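About Tallirico

Reading time: 3 minutes

Tallirico is a small agency for translation rights. We represent publishers and authors who want their books read in other languages, and we look for the editors abroad who are likely to want them. Our main work is in fiction, with a smaller list of narrative non-fiction and books for younger readers.

The agency began as a rights desk inside a publishing house, Netavia. When the house decided to give up its own foreign sales, the desk became a separate business and kept its catalogue. Netavia is still a client. We now act for 8 publishers and a number of authors who come to us directly, and the full catalogue stands at 1383 titles. Many of those are backlist. We think an older book can find a new reader as well as a new one can, and we go on offering titles long after the season in which they came out.

Most of our sales are into the Nordic countries, the Netherlands, Italy and Central Europe. English is harder and slower — an English contract can take several years from the first reading copy — but it often opens the door to other languages, so we keep at it. To date we have placed books in 40 languages. Some of these are large markets, and some are languages where a first printing of a few hundred copies is normal. 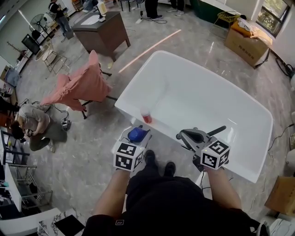

We read everything we offer. For each new title we prepare a short summary, a reader's report and a sample translation into English, usually the opening chapters. Samples are paid for at the translator's normal rate, and the translator is named on the first page. If a publisher then buys the book, we pass on the translator's details, though the choice remains with the publisher.

Each October we send out our autumn rights list. The current one has 265 titles and is sorted by genre, with a note on which rights are free and which are under option. A shorter list goes out in spring. Editors can ask to receive one or both, and we don't send anything else by post unless you ask for it.

Our office is in Hastport, on the second floor of the old Seppälä printing works. The building now houses several small firms, and we share a meeting room and a kitchen with them. Visitors are welcome by appointment. Please use the side entrance, as the front door is kept locked.

We don't take unsolicited manuscripts. Authors without a publisher should look for a literary agent in their own country first. Authors who have a publisher but have kept their foreign rights are welcome to write to us with a summary, the publication date and any reviews. We answer every letter of this kind, normally within six weeks — longer during the autumn book fairs.

Funding for translations is a separate matter. We don't award grants, but we can tell you which schemes are open for a given language and help with the form.

Related pages

Autumn rights list
Recently sold titles
Notes for translators
How to request a reading copy
Translation funding by country

Contact | Privacy | © Tallirico, Hastport | Back to top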